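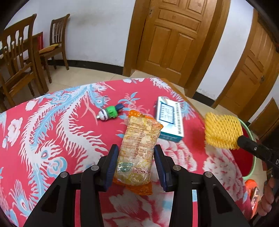

The Little Bowls Club That Refused to Fold

I grew up two streets from the green at Edside and never once set foot on it. Bowls was for grandparents, as far as I was concerned, and the hedge was too high to see over anyway. Then last June my neighbor Riaan Ntuli dragged me along to an open evening, and well, I've been going ever since (my knees are not thrilled!).

Edside Bowling Club was founded in 1851 and plays in green and white. It has 2 greens, though only the top one gets used for league matches, and the bottom one floods if you so much as look at it. The club has won the Vasconcelos Shield more often than any of its neighbors, mostly at the expense of Wincombe, who have never forgiven us for it.

Membership once stood at over 500, back when the Pronalley mill had its own team and half the town turned out for the derby. These days it's 200, and plenty of those are social members who come for the quiz. But the Thursday-style grumpiness I expected just isn't there – people lend you their spare woods, they shout when you get a good one, and they shout louder when you don't.

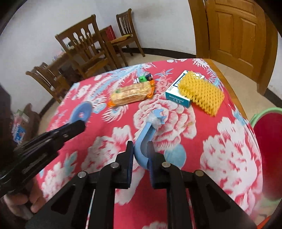 Do you need your own bowls to join in?

Borrow a set from the clubhouse for your first season. They come in several sizes, so try a few in your hand before you pick, and wear flat shoes or you'll be sent back to the car.

My first proper match was away at Wincombe. I was playing lead, my first bowl went straight in the ditch, and Riaan laughed so hard he had to sit down. We lost by two shots. I've put my name down for the return game.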